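Pluten's kitchen scene pack, after a month

I bought the tabletop manipulation pack from Pluten in April, mainly to stop building my own kitchens. My old setup used primitive boxes for food and a flat gray plane for the counter. Policies trained on it did fine in simulation and fell apart on anything with a pattern. Salamatu Jibrin had been using the pack for pick-and-place work and sent me her config file, so I started from that.

Installation took 12 minutes, most of it texture downloads. The pack has 70 base layouts, and each one exposes object pose, surface material and lighting as plain parameters. The docs are thin on collision meshes. I had to open the files to find out that the food items use convex hulls, so a curved pastry is solid across the inside of the curve. For a top-down grasp at the middle this makes little difference. For a grasp near the tips it matters a lot, and I ended up swapping in my own decomposition.

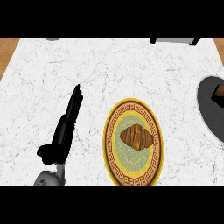 Tableware is where the pack earns its price. An ornate plate gives a segmentation model far more trouble than a white one, and the old policy kept treating printed borders as object edges. Marble counters cause a milder version of the same problem, with thin veins picked up as contours at low resolution. I turned both up in the sampling weights and left the plain surfaces at the default.

I ran 2,000 episodes overnight on one card. Seven crashed on reset, all from the same layout, where two objects spawn overlapping. The logger counts retries as new episodes, so the summary says 2,007. I reported it and Suleiman Chukwu in their support group replied the same afternoon with a patched spawn file.

Remaining complaints: gripper materials render too dark by default, friction values are shared across all food, and the license is per machine. I've raised the specular term by hand for now. Next up is the Dreka importer, if I can get it to keep joint limits.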